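Small Grippers, Long Weeks

May 24, 2022

The gripper that cost the least has been the hardest to replace. At Naltau, a workshop that builds and tests small robot arms, it is the plain two-finger type, driven by one servo, and it has been on and off the test arm since the project began.

The question the workshop set itself was a simple one. Schools and small labs keep asking which gripper to buy for a light arm, and most of the advice they get comes from the people selling them. So Naltau took three models and gave each the same job: pick up a block, carry it to a tray, set it down, go back. Each gripper had to do it 500 times.

The Vutent came first. It has soft pads and a wide opening, and it forgave bad aim better than the others. It dropped 5 blocks in the full run. It is also heavy for an arm this size, and by the end of a long session the shoulder servo was hot enough that the team began taking breaks.

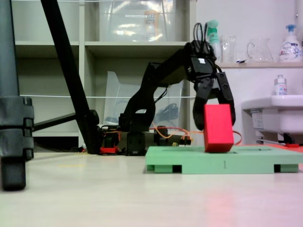

The two-finger gripper with a red block at the green tray.

The two-finger model weighs much less. It dropped 24 blocks, most of them in the first hour, before the closing speed was turned down. After that it settled. Its fingers are cheap to swap, and a bent one can be changed with a screwdriver in a few minutes.

The third, from Prernari, was the most precise on paper. In practice its controller lost contact with the arm several times a day and had to be restarted. The maker sent new firmware, which helped, though the run still had to be finished in pieces.

Cables took up more time than anyone had planned for. A loop left too short pulls at the wrist when the arm reaches out – too long, and it catches on the way back. The team ended up setting the slack again after every change of gripper.

Naltau will repeat the runs in July with a second arm, on loan from Valdebenito, and with 30 objects in place of the single block. Sponges and paper cups are on the list. The two-finger gripper goes first.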